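Robot Learning Lab, Notes for Week 6
Calibration, or Why Your Policy Reaches Next to the Cube
Instructor: Ebere Okafor

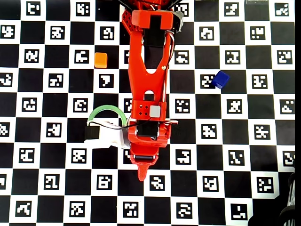

Fig. 6.1. The arm over the marker board, with the orange and blue cubes.

Read these before lab. Last week three groups told me their network was "almost working." An arm that closes its fingers on air beside a cube is almost working in the same way that I almost play the cello.

6.1 The board

The board is a checkerboard with a fiducial marker in every white square. A plain checkerboard gives you nice sharp corners and no idea which corner is which once part of the pattern is hidden. With an arm lying across it, part of the pattern is always hidden. The markers carry IDs, so each corner near a visible marker gets a name, and the pose solver can get by with whatever it is given.

Do not move the board. Do not straighten the board. If it bothers you that it looks crooked, sit on the other side of the table.

6.2 The method

We follow what the lab calls the Hrytsenko procedure, which is ordinary camera calibration with one extra step:

1. Solve for the camera pose from the board corners.
2. Touch the fingertip to known corners and record the joint angles.
3. Fit the transform from board to robot base.
4. Fit a constant offset for each joint, using the leftover error from step 3.

Step 4 is the extra one. Printed links flex and hobby servos have opinions about where zero is. Skip it and steps 1 to 3 will hand you a very precise answer to a slightly different robot.

6.3 What we got

The Dikum dataset has 1271 grasp attempts, split between the two cubes. We trained the same small policy twice, once on raw joint readings and once on corrected ones, and ran each for 499 trials. The corrected version won. It also failed in 304 fewer trials, a gap I would love to credit to the network. The network was identical. I checked, because I wanted the paper.

Remaining failures were mostly bad wrist angles on rotated cubes. Calibration does nothing for those. See the Trestau notes on grasp orientation, and ignore their section 2, where the axes are left-handed for reasons lost to history.

6.4 For lab

Run all four steps on your own station. Plot the corner error before and after step 4, on the same scale. (Brurnow group: the same scale means the same scale.) Then pick one joint, add a deliberate error to its offset, and predict which way the fingertip will miss before you run it. Write the prediction down first. I will ask to see it.

Plots and code are due Sunday at midnight.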